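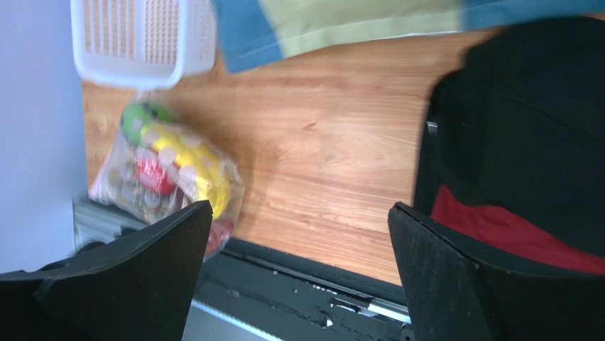 Dodwood Clear Storage Bags with Zip Top

Product information for schools, nurseries and care settings

The Dodwood clear storage bag is intended for the keeping of small play items, counting pieces and pretend food. It is supplied to educational and care establishments through Codura and may be ordered singly or by the pack. The clear film allows staff and children to see the contents without opening the bag, and a set can therefore be chosen from a shelf or basket at a glance.

The bag is suitable for dry items only. It is not supplied for the storage of food, liquids or any article with a sharp point. Wooden pieces may be stored in it provided that the edges are smooth.

Sizes and packs

Dodwood bags are available in 2 sizes. The small size is recommended for beads, buttons and loose number tiles. The large size is recommended for toy fruit and vegetables, small vehicles and building pieces. Both sizes are sold in packs of 10. Customers who require a mixed pack should state this on the order form, as mixed packs are made up by hand and are sent separately from other goods.

Filling and closing

Larger pieces should be placed in the bag first, with rounder or lighter pieces on top. The bag should be filled to no more than two thirds of its depth. Before closing, the sides should be pressed gently to let out spare air, and the zip should then be run between finger and thumb from one end to the other. Long items may be laid at a slant - they should not be bent or forced to fit.

With fruit in the bag, the film creases and pulls close around the pieces at the bottom, and the colours remain easy to tell apart.

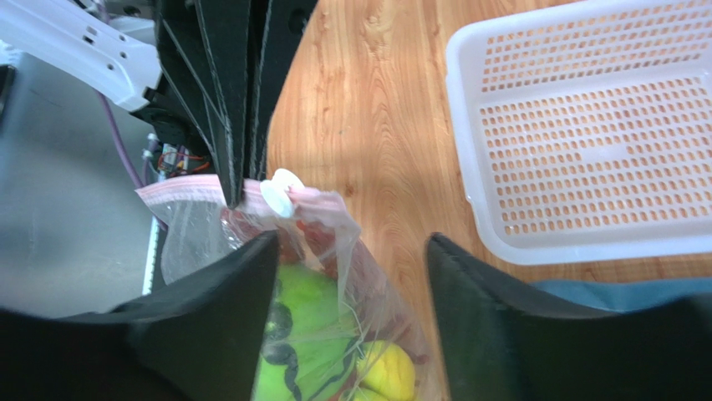 Can the bags be washed and used again?

They can be wiped inside and out with a damp cloth and mild soap, and should be left open until fully dry. They should not be placed in a dishwasher or tumble dryer.

Storage in the classroom

Filled bags may be kept upright in an open basket or laid flat in a drawer. Where baskets are used, the Grarkel range is a suitable match for the large bag, and around 6 filled bags will stand in one basket without crushing. Baskets and bags are priced separately. Heavy items should not be stacked on a closed bag, as pressure on the zip may cause it to open.

Safety

Plastic bags can be dangerous. Empty bags must be kept out of the reach of babies and young children, and children should be supervised while sets are being unpacked. Any bag with a split seam or a worn zip should be withdrawn from use.

Ordering and returns

Orders are accepted from registered establishments and are sent from the Dovhaniuk depot. Unopened packs may be returned within 2 weeks of delivery. Opened packs cannot be accepted unless the goods are faulty. Orders placed on a Sunday are handled on the next working day.

This website uses cookies to remember your basket. Accept | Manage settings

Contact Codura | Terms of supply | © Codura | Back to top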